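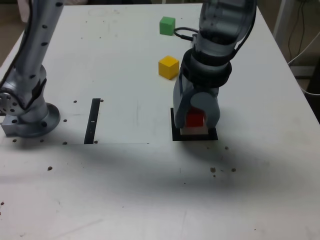

A reader of our first draft wanted to know why a paper on color and wear in toy blocks spends a whole section on the table, and whether we couldn't just say "a white table" and get on with it.

## 4. The blocks, the table and the squares

I did try getting on with it. The first draft had one sentence on the table and two on the blocks, and then three pages later I was stuck explaining why our wear scores for the red blocks looked the way they did. I couldn't do it without going back to the tabletop. So the setup gets its own section now, and if you only care about the scores you can skip to Section 5 with no hard feelings.

### 4.1 What we needed the blocks to be

We wanted objects so plain that the only things left to talk about were color and surface. A cube is pretty good for that. It has no front or back, you can set it down on any face, and a mark on it is a mark on it – there's no seam or handle or printed logo to confuse the person doing the scoring. I looked at beads and bottle caps first. Beads roll (I lost an afternoon to beads), and bottle caps have an inside and an outside that wear in completely different ways.

The blocks we settled on came from Brikville. We compared them with a set from Mulico, and the Mulico ones were nicer to hold, but their greens varied so much within one bag that our coders kept sorting them into two piles. That's a finding of a sort, I guess, but it wasn't the one we were after.

We used 3 colors: red, green and yellow. I'd hoped to have blue as well, and I still think the study is a little poorer for not having it. The blue we were sent was so dark that specks hardly showed on it, and the scoring sheet asks about specks in its very first question.

Edges matter more than I expected going in. Ours are softly rounded, and a rounded edge spreads a scuff out over a wider strip where a sharp edge would chip. The coders found chips easy to agree on and scuffs hard. If you're planning something similar and you want high agreement without much training, get blocks with sharp edges. We had already bought ours.

### 4.2 The tabletop

The table is white, it's been used for years by all kinds of projects, and it looks like it. You can see the gray scuffs and the small dark holes in Figure 1. We talked about covering it with paper and decided against it for a simple reason: paper creeps. Push a block across a sheet and the sheet goes along for the ride, and then your block isn't where your notes say it is.

So we kept the old surface and wrote down its faults. The holes turned out to be a nuisance in photos taken from farther away, where a hole next to a block can pass for a speck on the block. Our fix was a rule in the coding manual: any dark spot that touches the outline of a block gets checked against a second photo from a different angle, and if there isn't one, the spot is left out. The rule throws away some real marks. I'm fine with that, and I'd take a score that runs a bit low over one that depends on where the block was parked.

The scuffs cause a milder problem. A white table covered with faint gray marks is a touch less white in some places than others, and a coder who is judging whether a red has gone dull is comparing it with whatever is next to it. I noticed myself doing this during the practice round – I'd call a block "dull" on a clean patch and "fine" on a scuffed one. I'd been looking at the same block.

### 4.3 The black squares

Each block has a home, and the homes are squares: a black outline with white inside. We picked them for contrast. Every color in the set stands out against white, and the black border gives the eye a place to stop. In Figure 1 the red cube is just above the white inside of one of these, with two other cubes waiting farther back on the table, and at that distance you can tell the red without any effort at all.

I want to be clear that the squares aren't color standards. We own a proper color card (from Nustora), and we used it at the start of every session to check the camera settings. But a card is small and shiny and people kept moving it out of the way, so it never made it into the routine photos. The squares stayed put, and we ended up leaning on them as our everyday white.

That only works while the white stays white, and it didn't. By June the inner squares had picked up smudges from being in the thick of things. We cleaned them, and some of the smudges came off and others didn't. We argued for a while over replacing them halfway through. In the end we left them in place and recorded their state along with the state of the blocks, using the same sheet. A cleaner design would have had spare squares from the same printing sitting in a drawer, and next time ours will.

### 4.4 Photos and scoring

We ended up with 288 photos. Of these, 201 were scored. The others were blurred or too dark, or they showed blocks so deeply tucked behind something else that there wasn't a full face to look at. We didn't retake any. The sessions had moved on by the time we sat down to sort through the pictures, and a retake would have shown a different amount of wear.

Both coders – 2 people, one of them me – worked through the scored photos separately, in a shuffled order, on the same model of monitor, with the room lights set to what the switch calls "Bright." The sheet asks for the color name first, in whatever everyday word comes to mind, and then moves on to specks, scuffs and gloss. Putting the color name first was deliberate. In the practice round we'd had it last, and after staring at scuffs for a minute you start calling things "brick" and "mustard" when you'd have said red and yellow at a glance.

Gloss was the item that gave us the most grief. A shiny face picks up color from its surroundings, so a glossy block standing close to another one can seem to have a second color in it. Figure 2 has the case we argued over longest.

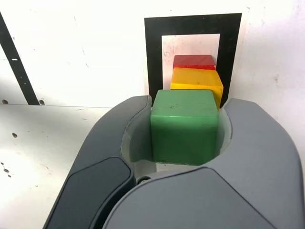

Surely the yellow should be scored as two colors, one early reader of this section wrote, and if the coders had settled on one then the manual must have told them to.

It did, and I'll stand by it. There's a faint orange tint low down on the yellow block in Figure 2, and the red block is right behind it. I can't tell you from a single photo if the tint is in the paint or if it's borrowed from the neighbor. Our manual says to name the color of the largest evenly colored area and to put anything else in the notes column, so both of us wrote "yellow" and both of us wrote something about orange in the notes. I count that as the sheet doing its job.

The same figure shows why we treat gloss and wear as separate items. The green block has a matte, slightly worn look with a few small dark specks on top, while the yellow is glossy and saturated. It would be easy to fold those into a single "condition" score, and an early version of the sheet did just that. The trouble is that a matte block can be in great shape and a glossy one can have a nasty scrape down one side. Once we'd split the two items, the arguments got shorter.

### 4.5 Blocks in a row

Rows came up often enough that they needed their own rule. Line up some blocks going away from you and the nearest one gives you a whole face, the next gives you a top and part of a side, and the last might give you a strip. In Figure 2 the order from near to far is green, yellow, red, and the red is down to its top and a sliver of the front.

We let coders name the color of a block like that red one, and we didn't let them score its wear. Naming takes hardly any surface. I was surprised how little – in practice sessions I covered up most of a block with a sticky note and people still gave me the right word straight away. Wear is another matter, and guessing at a hidden face from a clean top seemed like asking for trouble.

Size also gets slippery in a row. A block at the back looks smaller, and a couple of times I caught myself writing "small red" in the notes, as if we'd had a second size in the set. We took size off the sheet after the practice round. Nothing in our questions depended on it, and I'd only put it there in the first place on the theory that more columns couldn't hurt.

The other thing rows do is cover up the squares. When the tops of the blocks overlap the lower part of the white, you lose some of the very area you wanted as your reference, and what's left may be the smudged bit. For those photos the coders marked the white as "partly hidden" and scored gloss as usual, but gloss scores from photos marked that way are reported in a separate column in Section 5. I'd ask readers to treat that column with some patience. The blank coding sheet and the full manual are in Appendix B, with the rules numbered in the order we added them.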